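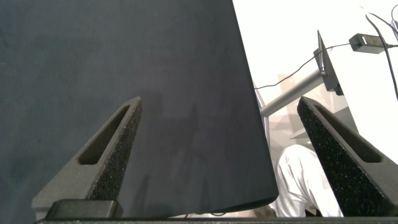

Can I swap the pads without taking the fingers off, a customer in Stovham wanted to know, and do I have to re-teach everything afterward? Yes to the first one! As for re-teaching, usually no, but please do run the zero routine before you put the arm back to work.

## Skavosance finger and pad kit

**$426 per kit, ships from our Skererthorpe shop**

I sell this as a full set: a left finger, a right finger, and two spare pads. The fingers are wedges with a long slot in the upper face, and the pads are the rough black faces with pale speckles, on the inward side where all the wear happens. Everything together weighs 382 grams, so check your payload settings if you're coming from a lighter set.

### Changing a pad

1. Open the gripper all the way and power the arm down.
2. Peel the old pad from the tip toward the base. Go slowly, the glue is stubborn near the base (a plastic scraper helps, a steel one chews up the finger).
3. Wipe the bare face with rubbing alcohol and let it dry.
4. Press the new pad on, starting at the tip, and hold it there for a minute.
5. Power up, close the gripper on nothing, and set zero.

If one tip meets the other a little high after that, loosen the base screws, close the fingers gently, and tighten again while they're touching. I've done this more times than I'd like and it still takes me two tries.

### Looking after them

Brush the pads with a dry nylon brush whenever they start to look shiny. Don't oil anything near them! I ran my last set for 2,565 cycles on cardboard boxes before I changed the pads, and I could've gone longer, but I was picky about slip that day. Rougher parts will eat them faster.

Leave some slack in the wrist cable too. I pulled mine tight in January, it looked wonderful, and it popped loose the first time the wrist turned all the way over.

### Ordering

Fits the standard Vigfúsdóttir wrist mount. For the older mount you need the adapter plate, sold separately. Spare pads on their own are back in stock as of July 2018, and they go out in the same padded envelope as the kit.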